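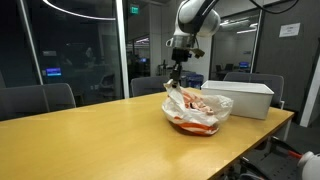

Recording demos for Rosora: questions we keep getting

What counts as an episode?
One object, one attempt, start to finish. Press the pedal before the arm moves and again when the gripper is clear. If you sneezed in the middle, keep it. The model will have to live with worse.

Can I tidy the clothes first?
Please don't. A folded shirt teaches the policy that the world is full of folded shirts. Crumpled, sideways, half buried in a towel – all fine.
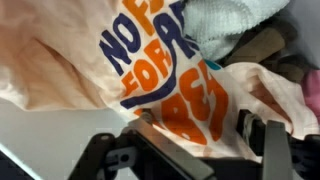 I missed the grasp. Delete it?
No. Tag it "miss" and carry on. Of the 3434 episodes in the July set, 2194 were tagged clean, and the rest are still useful. Only delete if you hit the stop button or recorded your lunch.

What if I grab two things at once?
Tag it "multi" and finish the move anyway. Thin, soft fabric is the usual culprit, and it does not care about your schedule.
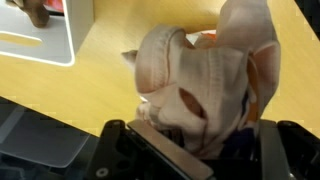 Pink garment between the finger pads, with something navy along for the ride.

How many should I do per shift?
300 is the ceiling. Take a break after every 8 failed grasps in a row, for the arm's sake and yours.

Who do I ask about tags?
Zlatko Omerović. He has opinions about "multi" versus "tangle" and will share them whether you ask or not.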